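Open day at Hodwood: an afternoon being taught to teach

Posted March 28, 2019

The Hodwood robotics workshop is at the far end of an industrial estate that also houses a tile wholesaler and a place that re-covers bar stools. The bus stops outside the tile wholesaler. I'd allowed time to get lost and used all of it.

Beverley Sugden met our group at the door with lanyards and a form saying we wouldn't sue. She runs the open days, and she has the manner of a primary school teacher on the last excursion of term. We were to keep behind the yellow line, put our phones on silent and ask anything we liked. The man beside me asked where the toilets were.

First up was a talk. Gareth Cropper took us through the history of the place with slides, several of which were upside down, and explained that the old way of getting a robot to do a job was to write out every movement beforehand. That's fine if you're welding the same bracket all year. It's less fine if you want the thing to pick up whatever happens to be lying about. So at Hodwood a person shows the robot, over and over, and a program tries to work out what the person was on about. They had logged 1,926 of these demonstrations as of that morning. I asked how many were good ones and Gareth moved to the next slide.

Then we went through to the floor, which is what we'd all come for. The arm is a KUKA, gray and orange, much bulkier than I'd pictured and hung with enough hose to plumb a caravan. It works over a big gray metal bin with a well-scratched bottom. I had expected the contents to be something industrial. There was a fuzzy blue cleaning mitt or duster with the tag still on, a metal drain cover, a toy figure on its back or possibly its front, and a couple of round things, one yellow and one blue. My laundry cupboard has much the same stock, and I've never thought to charge admission.

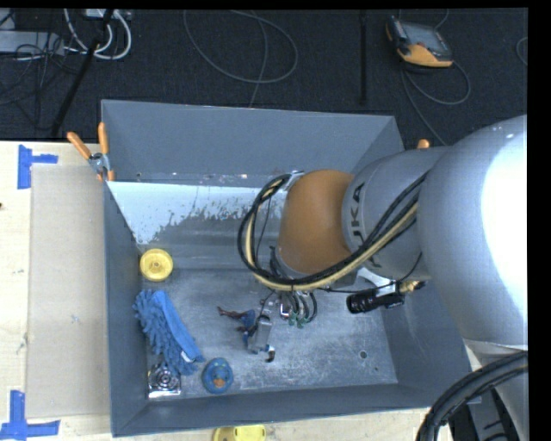

Having a go

Lempi Lindqvist, who does most of the driving, showed us the two methods. For the first you take hold of the arm and push it where you want it to go, and it remembers. For the second you stand back and steer it with a hand controller, watching the gripper and trying not to lean your whole body to the left when you want it to go left. Everybody leans. Lempi says she stopped after a month, but I watched her do a tricky one and her shoulders were going.

Visitors don't get near the big arm, quite rightly. We were taken to a smaller one on a bench, made by Cluvier, with a soft rubber grip and a speed limit that would embarrass a snail. We had five tries each. The task was to put a sponge in a tray.

My first try put the sponge on the floor. On my second I got it off the bench and held it over the tray with tremendous dignity, then couldn't remember which button opened the grip. Saeed Rostami, who was minding the bench, said hesitation was a problem because the robot learns that too. Somewhere in the Hodwood files there is now a machine that will stop above a tray and think about its life.

Ekaette Okonkwo, a retired dental nurse from our group, got all five in. She was offered a biscuit and, only partly as a joke, a form for casual work.

Questions and tea

Tea was in the Mapplebeck Room, with lamingtons. Someone asked whether the robots would be taking our jobs, and Gareth said that at present they were having trouble with mitts. Floppy things are apparently the worst of the lot, as they never lie the same way twice. Shiny things come second.

If you go: wear closed shoes, bring a jumper (the floor is freezing) and put your name down early for the bench. The next open day is in September. Entry was two dollars, lamington included.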